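# Adding up the sums for a robot arm (and the things I forgot)

I've been meaning to write this one up since the spring, and a couple of people have asked in the comments how the budget is coming along, so here we are. Short version: it's coming along, it's bigger than it was, and I've learned to keep a separate column for boring things.

For anyone new, I run a small kitchen workshop in a converted shop unit and I've been planning to put a robot arm in it. The job is modest. I want something that can pick up utensils, move them between the counter and the sink, and do it all day without me standing there. The project is called Droltava (the name was free and I liked the sound of it), and I've been working on it in simulation for most of the year, which costs me electricity and patience and not much else.

## Where the money goes

My first spreadsheet had one big line in it, which was the arm, and then a few crumbs underneath. I was very pleased with it. Then I started asking for quotes on the crumbs!

The mounting is the one that got me. You can't just put an arm on a worktop and hope. It wants something heavy and stiff under it, at the right height, and bolted down. A small fabrication firm called Vadora quoted me 2164 pounds for a steel pedestal cabinet with a top plate drilled to match, delivered and fixed to the floor. I stared at that for a good while. I'd put down a couple of hundred, based on nothing at all.

I did ask about a cheaper version, and they were nice about it, but the saving came from thinner steel and no levelling feet. My floor slopes towards the back door. I've left the full price in.

Then there's the electrical work, 3753 pounds once you include the new circuit, the emergency stop and moving two sockets that are exactly where the cabinet wants to go. I could shave that down if I moved the cabinet instead, but then the arm can't reach the far side of the sink, and I know this because I tried it on the computer first.

## Trying it on the computer first

If you take one thing from this post, please model your space before you order anything. I know it sounds like a faff. I put it off for ages myself. But it has already changed my shopping list, and I haven't bought so much as a bracket.

The kitchen I've built is simple - a marble-patterned counter that turns a corner, a sink let into it, a plain wall behind, and the arm on its dark pedestal alongside. The model is a Franka Emika, seven joints, and I gave it a spatula to hold and left another one lying by the sink, plus a fork, because a fork is a different sort of nuisance altogether.

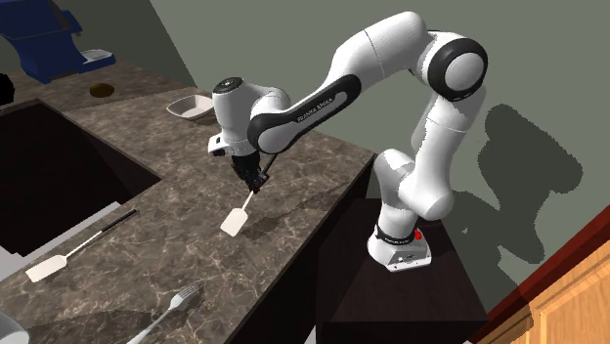 ## What it changed on the list

**Height of the pedestal.** I'd drawn mine level with the worktop because it looked tidy. After a lot of runs at different heights I've settled on 11 centimetres lower than my first drawing, and that went to Vadora before they cut anything. Changing it afterwards would have meant paying for a second cabinet.

**Space above and behind.** I had a shelf planned for that wall. A lovely one, too, I'd picked the brackets. An arm folds itself up tall when it's reaching down for something close by, and the elbow goes a lot further up and out than you'd think from the brochure photos. The shelf is off the list, and that's a small saving for once.

**Gripper fingers.** Thin handles lying flat on a hard surface are miserable to pick up. I've budgeted for 20 pairs of soft fingertips from a supplier called Zirkero, who sell them in packs, and I expect to go through them quickly while I'm working out the shape. In the simulation they never wear out, so I've no idea how many I'll really need. Call it an educated splurge.

**Spatulas.** Yes, there's a line for spatulas. I want several of the same kind so that a bent one doesn't throw everything off. They're the cheapest thing on the whole sheet and they made me feel much better.

## Buy, lease or wait?

This is where I'm stuck. Leasing spreads the cost and includes servicing, but the one agreement I've read properly charges extra if you move the arm, and I'm not certain I'll be in this unit for the full term. Second-hand is tempting. I've had two offers, and neither seller could tell me what was included with the controller, so I've let both go.

My scheduling sheet is called Từ (I name everything, it's a weakness) and at the moment it says electrics first, then the pedestal, then the arm. I'd like the electrician in during October, before the Christmas rush. The pedestal can sit there bare for a while. It'll make a very expensive place to put my tea.

If you've leased one of these for a small workshop, do leave a comment and tell me what the servicing visits were like, and whether they charged you for travel. That bit of the agreement is written very small.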